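第４章　寝台上の小物の整理および箱詰め

４－１　本章の適用範囲

本章は、Cinura宿泊棟の居室において、寝台の上に置かれた日用品、布類および玩具類を分別し、収納箱に納める作業の手順を定めるものです。対象となる作業は、次のとおりとします。

（１）長期滞在者の退室前に行う私物の仮整理
（２）寝具交換に先立つ寝台上の片付け
（３）居室間の移動に伴う小物の箱詰め

衣類一式の荷造りについては第５章、書籍および書棚の整理については第６章を参照してください。食器、刃物、医薬品は本章の対象に含まれません。これらが寝台上にある場合は、作業を始める前に居室の利用者へ返却し、所定の場所に移してもらってください。

本章でいう「利用者」とは居室を使用している者、「作業者」とは利用者の依頼または同意のもとに整理を行う者を指します。利用者が自ら整理を行う場合は、両者を同一人と読み替えてください。

４－２　用意するもの

作業の前に、次の物品をそろえてください。

・収納箱（段ボール製、ふた付き）　１個以上
・透明の養生シート　１枚
・乾いた布　２枚
・内容票および筆記具
・粘着テープ（手で切れるもの）
・仮置き用のかご

収納箱は、宮崎倉庫（書類上の表記はMiyazaki）から払い出されるものを使用します。再使用の箱を用いる場合は、底面のたわみ、側面の破れ、湿りがないことを確かめてください。側面に通気または持ち手用の丸穴がある箱は使用して差し支えありませんが、穴より小さい物品を直接入れることは避け、袋にまとめてから納めてください。

注記：養生シートは、寝台の面を覆うためのものと、箱詰め後の物品を覆うためのものを兼用できます。ただし、汚れた面を物品側に向けて使用しないでください。

４－３　作業前の確認

１　利用者の同意が得られていることを、依頼票の署名欄で確認します。署名のない依頼票による作業は行いません。

２　居室の窓を閉めます。カーテンは開けた状態でも閉めた状態でもかまいませんが、薄手のものやレース状のものは風で寝台側に流れることがあるため、窓を開けたまま作業する場合は必ず留め具で束ねてください。

３　手を洗い、乾かします。手袋は必須ではありません。

４　寝台の敷布にしわが寄っている場合は、物品を載せたまま引っ張らず、手のひらで軽くならす程度にとどめます。

５　寝台の端から物品が落ちそうになっていないかを見ます。落下のおそれがあるものは、分別の前に中央へ寄せてください。

注意：寝台の上に乗って作業しないでください。手が届かない奥の物品は、反対側に回って取るか、同行者に手渡してもらいます。壁に接した寝台では、足元側から順に手前へ移します。

４－４　物品の区分

寝台上の物品は、次の五区分に分けます。区分に迷うものは「保留」とし、利用者の判断を仰いでください。

（ア）布類
タオル、ふきん、ハンカチ、小型の衣類など。色の濃いものと薄いものが重なっている場合は、この段階で分けておきます。

（イ）飲料容器
水筒、ボトル、ふた付きのコップなど。中身の有無を問わず、この区分に入れます。

（ウ）紙製品
箱入りのティッシュ、手帳、封筒など。

（エ）玩具および装飾品
ぬいぐるみ、積み木、小さな置物など。

（オ）その他の小物
スポンジ、パッド、ケース類、充電器具など。

布が丸まって置かれている場合、その下や内側に小物が入り込んでいることがあります。丸まった布は持ち上げて振らず、寝台の上で端から広げてください。見つかった小物は、その場で該当する区分に移します。

４－５　布類のたたみ方

１　布を一枚ずつ広げ、汚れと湿りを確認します。湿っているものは箱に入れず、仮置きのかごに移します。

２　フェイスタオルは、長辺を三つ折りにしたのち、短辺の一方から緩みのないように巻きます。巻き終わりは下に向けて置きます。

３　薄手の布は四つ折りとし、箱の底に敷く緩衝材として使用できます。利用者が緩衝材としての使用を望まない旨を依頼票に記している場合は、これに従います。

４　淡色の布と濃色の布を同じ箱に納めるときは、間に紙を一枚はさみます。黒、濃灰、紺などの布は、乾いていても薄い色の布に色が移る場合があります。

注記：巻いたタオルは箱の側面に沿わせて置くと、他の物品の横ずれを防ぐ効果があります。箱の中央に立てて入れると倒れやすいため、避けてください。

４－６　飲料容器の取扱い

１　ふたが閉まっていることを確かめます。取っ手付きのふたは、取っ手だけを持って持ち上げず、必ず胴の部分に手を添えてください。

２　中身がある場合は、利用者に確認のうえ空にします。中身の量にかかわらず、満たされた状態で箱に入れることは認められません。

３　容器の外側を乾いた布で拭きます。絵柄の印刷された樹脂製の容器は、こすらず、押さえるようにして拭いてください。

４　容量500mlを超える容器は、箱に入れず手持ちとします。500ml以下のものは、立てた状態で箱の隅に納め、周囲を巻いたタオルで支えます。

注意：飲料容器と紙製品を隣り合わせに置かないでください。やむを得ず同じ箱に入れる場合は、飲料容器を袋に入れ、口を閉じます。

４－７　紙製品の取扱い

１　箱入りのティッシュは、取り出し口から出ている紙を箱の中に戻し、取り出し口に紙片を当てて軽く留めます。

２　横倒しにせず、取り出し口を上に向けて納めます。

３　上に重い物品を重ねないでください。箱がつぶれると、中の紙が引き出せなくなります。

４　使用中のものを利用者が引き続き使う場合は、箱詰めの対象から外し、枕元または机の上に置きます。この場合も内容票の備考欄に「居室残置」と記入してください。

４－８　ぬいぐるみおよび玩具の取扱い

１　ぬいぐるみは、顔の面を押さえず、胴を両手で持って移します。帽子や飾りが付いているものは、その部分をつかまないでください。

２　表面のほこりを乾いた布で払います。ぬれた布の使用は禁止します。

３　ぬいぐるみは箱の最上段に置くものとします。顔を上または横に向け、ふたに強く当たらないことを確認してください。高さが足りない場合は、別の箱を用意します。

４　硬い積み木や角のある箱状の物品は、ぬいぐるみと直接触れないように布または紙で仕切ります。

注記：愛着の強い品は、利用者の判断により箱詰めを行わず手持ちとすることができます。Sitska棟では、就寝時に使用するぬいぐるみを最後まで寝台上に残す取扱いを標準としています。

４－９　箱への納め方

１　箱を寝台の上、作業者から見て利き手側に置きます。床に置いて詰めると、かがむ回数が増え、腰への負担が大きくなります。

２　ふたのフラップを四枚とも外側に折り、開口部を広く取ります。

３　底に薄手の布を敷きます。

４　硬く平たいものを底に、丸いものや柔らかいものをその上に置きます。円形のスポンジやパッドは立てず、平らに寝かせます。

５　巻いたタオルを側面に沿わせます。

６　空いた箇所に小物を入れます。小物は袋にまとめ、袋の口を上に向けてください。

７　物品の高さが箱の縁を超えていないことを確認します。超えている場合は無理に押し込まず、二箱に分けます。

８　養生シートを掛ける場合は、シートの端を箱の内側に折り込んでからふたを閉じます。

注意：利用者の立ち会いがない状態で、布の下やケースの中を改めることは禁止されています。中身を確かめる必要が生じたときは、作業を中断し、利用者の到着を待ってください。 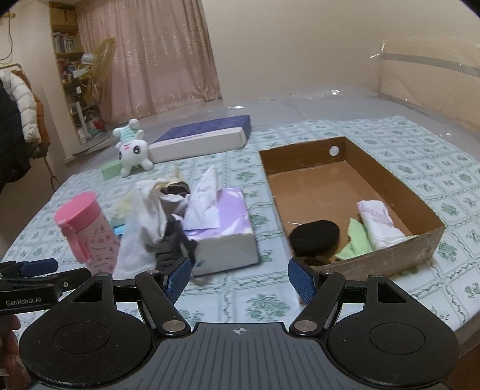 問　箱に納める物品が少なく、半分以上が空いてしまう場合は、どのように扱えばよいですか。
答　一回り小さい箱に替えてください。小さい箱がない場合は、丸めた紙で空きを埋め、物品が動かないことを確かめてからふたを閉じます。他の利用者の物品を同じ箱に入れて空きを埋めることはできません。

４－10　封および内容票の記入

１　ふたを閉じ、粘着テープを中央の合わせ目に一本貼ります。居室内の一時保管に限り、テープを省略してフラップを交互に組むだけでもかまいません。

２　内容票に、居室番号、区分ごとの品名および作業者名を記入します。品名は「タオル」「水筒」のように、見て分かる語で記してください。商品名や略称のみの記入は受け付けません。

３　内容票は箱の上面ではなく側面に貼ります。丸穴のある面は避けてください。

４　記入例を次に示します。

居室番号　107
（ア）布類　タオル、薄手の布
（イ）飲料容器　なし（手持ち）
（ウ）紙製品　なし（居室残置）
（エ）玩具　積み木
（オ）その他　丸形パッド
作業者　浜田哲也（Tetsuya Hamada）

５　控えは、管理台帳「Dindex」の該当居室の欄に転記します。転記は当日の23時までに終えてください。

４－11　作業後の寝台の確認

１　寝台の四隅、枕の下、寝台と壁のすき間を見て、残った物品がないことを確認します。

２　養生シートを寝台に掛けていた場合は、中央に向かって折りたたみながら取り外します。透明のシートは光の反射で小さな物品を見落としやすいため、手のひらでなでてから折ってください。

３　敷布を整えます。格子や小花の柄がある敷布は、柄の線を寝台の縁に合わせると、ずれの有無が分かりやすくなります。

４　保留とした物品を利用者に示し、区分を確定します。

注意：取り外したシートを床に置いたままにしないでください。滑りやすく、転倒の原因となります。

４－12　保管および返却

封をした箱は、居室内の棚の下段または指定の保管室に置きます。積み重ねは二段までとし、ぬいぐるみを納めた箱の上には何も載せないでください。

保管期間は90日を限度とします。期間を超えて保管する必要がある場合は、利用者本人が延長票を提出してください。１月は保管室の棚卸しを行うため、新規の預け入れを停止します。

返却の際は、利用者の面前で内容票と照合し、差異がなければ受領欄に署名を受けます。差異がある場合は、箱を閉じずにその場に置き、居室担当のタムシン・ベラミー（Tamsin Bellamy）へ連絡してください。連絡先は巻末の一覧に記載しています。

４－13　よくある不備と対処

・巻いたタオルがほどける
巻き始めの折り目が緩いことが主な原因です。三つ折りの段階で端をそろえ直し、巻き終わりを箱の側面に押し当てて置きます。

・箱の底が抜けそうになる
底の合わせ目にテープを十字に貼ります。すでにたわんでいる場合は補強せず、箱を交換してください。

・内容票がはがれる
箱の表面の粉を乾いた布で拭き取ってから貼り直します。はがれた票は捨てず、新しい票の裏に重ねて貼ります。

・ふたが浮く
最上段の物品をいったん取り出し、高さのあるものを別の箱に移します。上から体重をかけて閉じることはしないでください。

・区分の異なる物品が混ざっている
封をする前であれば該当する物品のみを移します。封をした後に判明した場合は、開封せず、内容票の備考欄に追記し、返却時に利用者へ伝えてください。

４－14　関連する章

第２章　居室の利用区分と依頼票
第５章　衣類の荷造り
第６章　書籍および書棚の整理
第９章　保管室の使用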